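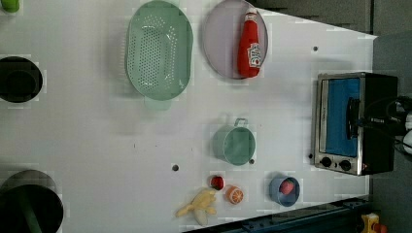
The toy kitchen table from overhead, with the toaster oven on the right.

Tunel kitchen set: README, and the long story of the oven door fault

Hello, and thanks for downloading this. I look after the Tunel kitchen set, a collection of tabletop manipulation episodes recorded with play food, little pots and a real toaster oven. Most of this README is about something that went wrong in April, so please read that part before you train on anything. The dull practical bits are further down.

What went wrong

The short version: the arm's idea of where the table was and the table's real position drifted apart, and I didn't spot it until the gripper pulled on the oven door handle at the wrong angle and wouldn't let go.

The longer version is a bit embarrassing. I'd been running the "open the oven" task all afternoon and it was going well (or so I thought). The handle is a black bar on the glass door and the arm has to close on it, back away in an arc and release. On the bad episode it closed too near one end, the arc went wide, and the whole oven came along for the ride. It slid far enough to tug its power cord. I hit the stop button, the motors cut out, and then the gripper stayed clamped on the handle because that's what this gripper does when it loses power! I had to prise it off by hand with the arm hanging there.

No one was hurt and the oven wasn't switched on. We never heat it during recording and I don't want anyone who copies this set-up to start. Still, a metal box with a mains lead being dragged across a table is a proper safety matter and I've treated it as one.

Why it happened

Two faults, one on top of the other. The first was a loose clamp on the camera mount. It let the camera sag a tiny bit each session, so the calibration I'd done in the morning was stale by teatime. The second was mine. The controller has a force limit that should stop the arm if something pulls back too hard, and I'd raised it to 60 newtons while testing a stiff drawer for a different job, then forgotten to put it back. With the proper limit the arm would have given up well before the oven moved.

I went back through the logs afterwards and you can see the grasp point creeping along the handle, episode by episode. It's all there if you look. I just wasn't looking, I was changing the toy fruit over and drinking tea.

What it means for the data

There are 496 episodes in the raw folder. I trust 407 of them. The other 89 were recorded after the clamp began to slip, and their camera poses are wrong by varying amounts. I've left them in, flagged, because a few people told me they'd like examples of bad calibration to test against. If you don't want them, filter on the field called pose_ok and they'll vanish.

The failed door episode is in the flagged part too, complete up to the moment of the stop. The force readings near the end are flat, which looks like a sensor fault but is only the sensor reaching the top of its range.

Pick and place episodes suffered less than the door ones. A strawberry going into a cup is forgiving and a few millimetres don't matter much. The ketchup bottle is fussier, as it rolls if it's nudged, so expect more misses there even in the good episodes.

What I changed

The force limit now resets to its default every time the controller starts, and it prints the value in large letters. The camera clamp has been swapped for a bolted bracket from Hutodent, and I check calibration before every session and again halfway through. The oven's plug stays out of the wall while the arm is powered. I've also written a release script, so after an emergency stop you can open the gripper without wrestling it. Run it with one hand holding the arm up, please, as it does sag.

Using the files

Each episode has its own folder with video, joint positions, gripper state, force readings and a one-line instruction in plain English. The loader needs the Xiong reader, version 2 or later. Older versions will open the files quite happily but ignore pose_ok, so you'd get the bad episodes mixed in with no warning. I lost an evening to that one.

The instructions were typed by hand and have typos. "Colander" is spelt at least three ways and I've kept them all.

Licence and getting in touch

Free for research and teaching. If you mention the set anywhere, call it Tunel kitchen and link to the project page on Skillivora. Bug reports go there too, and if you find an unflagged episode where the grasp looks off, send me the folder name and I'll check it against the calibration log.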